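How Airplanes Stop on a Short Runway
Merkley Air Museum, Young Visitors' Pages

A jet airplane moves very fast when it lands. Its wheels have brakes, much like those on a car, but brakes alone may need a long runway to bring a heavy airplane to a stop. Engineers have found several ways to help.

One way is the drag parachute. It is packed inside the tail of the airplane. After the wheels touch the ground, the pilot pulls a handle and the parachute opens behind the airplane. The parachute catches the air and pulls backward. This pull is called drag.

The airplane must be moving quickly for the parachute to work well. As the airplane slows down, the drag becomes weaker, and the wheel brakes do more of the work.
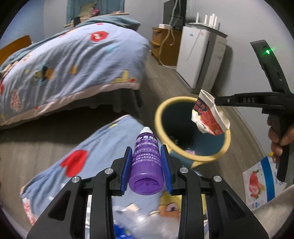

A purple bottle with a white cap, held between two blue ridged pads.

Another way is the arresting hook. Airplanes that land on ships use a strong hook under the tail. The hook catches a steel cable stretched across the deck. The cable pays out as the airplane rolls forward, and machinery below the deck takes up the energy. The airplane stops in a few seconds.

Some airfields on land have cables too. They are used when an airplane has trouble with its brakes.

Words to Know
Drag: the push of air against something that is moving through it.
Deck: the flat top of a ship.
Runway: a long strip where airplanes take off and land.

Try It at Home
Run across a yard with an open umbrella held behind you. Ask an adult to choose a safe place. Then run again with the umbrella closed. Which run was easier?

Text by Emerson Damasceno. Page reviewed Monday, April 4, 2022.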